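Esteiras de verão: limpeza, secagem e arrumação do quarto

Rostyslav Mykhailiuk responde pela manutenção têxtil da Surach, que administra alojamentos mobilados para estadias longas. O parque atual é de 214 camas, das quais 51 estão equipadas com esteira ripada em vez de lençol de baixo. A conversa decorreu a 2022-03-23, numa altura em que a equipa preparava a troca de estação.

A primeira questão foi a da base. Mykhailiuk não recomenda pousar a esteira diretamente sobre o colchão. «As ripas marcam o tecido do colchão e deslizam. Com uma colcha acolchoada por baixo, a esteira assenta e o atrito chega para a segurar.» A colcha deve ser maior do que a esteira e ficar à vista nas bordas. Quanto ao padrão, o critério é de stock: usam-se as colchas estampadas, incluindo as infantis, que já não entram na rotação de inverno.

A limpeza faz-se no sentido das ripas, com pano bem torcido e detergente neutro. «Pano encharcado, não. A água fica no fio que une as ripas e é aí que aparece o bolor.» A diluição adotada é de 5 mililitros por 700 de água. Segue-se uma passagem com pano seco e secagem à sombra, na horizontal. O sol direto abre fendas e altera o tom.

Sobre a curvatura, queixa frequente dos residentes, a resposta foi curta: uma esteira guardada em rolo demora a perder a memória. O procedimento da casa consiste em desenrolá-la de véspera com a face para baixo – nunca forçá-la com peso nas pontas, porque os fios cedem.

As almofadas seguem outro calendário. Capas lisas, de cor única, lavadas à parte nas primeiras vezes. «Uma capa amarelo-mostarda larga cor. Numa esteira clara, a mancha não sai.» O enchimento é arejado sem capa e só volta à cama depois de seco por dentro, o que se verifica apertando o centro com a mão.

Falta a roupa dobrada. Mykhailiuk admite que a cama sirva de bancada durante a arrumação, desde que a pilha fique junto à borda. «No meio obriga a apoiar o joelho para lhe chegar, e uma ripa partida não se repara, substitui-se.» As peças escuras e as claras podem partilhar a pilha se estiverem secas. Fechos e botões metálicos ficam virados para dentro da dobra.

Em outubro as esteiras são recolhidas, enroladas com a face para fora e guardadas na vertical, em sacos de algodão. Os de plástico foram abandonados.
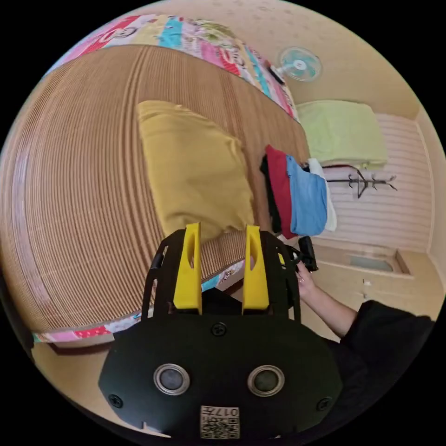
Esteira ripada sobre colcha estampada, com almofada amarelo-mostarda e roupa dobrada junto à borda da cama.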